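So, can a machine do your chores yet? I get asked this more than anything else on the blog, so I spent a good chunk of December finding out (and eating too many cookies while I read).

Short answer: kind of! The longer answer is that it depends a lot on how fussy the chore is. Picking up a box is pretty easy if it's always the same box in the same spot. A shop called Tokidach near me has had an arm doing that for years, all day long, and it's great at it. Now ask it to smooth out a tablecloth. Cloth wrinkles however it likes, every single time, and there goes your neat little plan.

Clearing off and restocking a table is somewhere in between, and that's the one I'd pay real money for. Two fingers, a cloth with a crease down it, a carton at the back and a whole pile of bags and boxes off to the side.

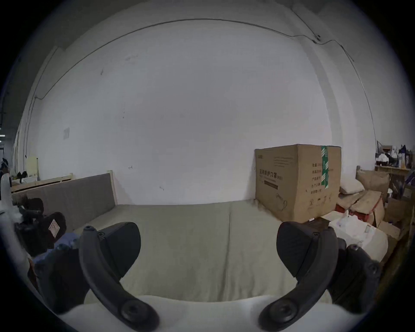

A reader wrote in to say that the grabbing was never the hard part for her, it's knowing where stuff goes, and she'd take a slow robot that remembers the right shelf over a fast one that asks her 23 times a night.

I love that. My own test list has 6 chores on it, and putting things away is the one I keep bumping down because I can't even explain my system to my family. How would I explain it to a machine?

Next up is laundry folding. I've set aside 800 dollars for a used Hubmann arm and my socks are ready.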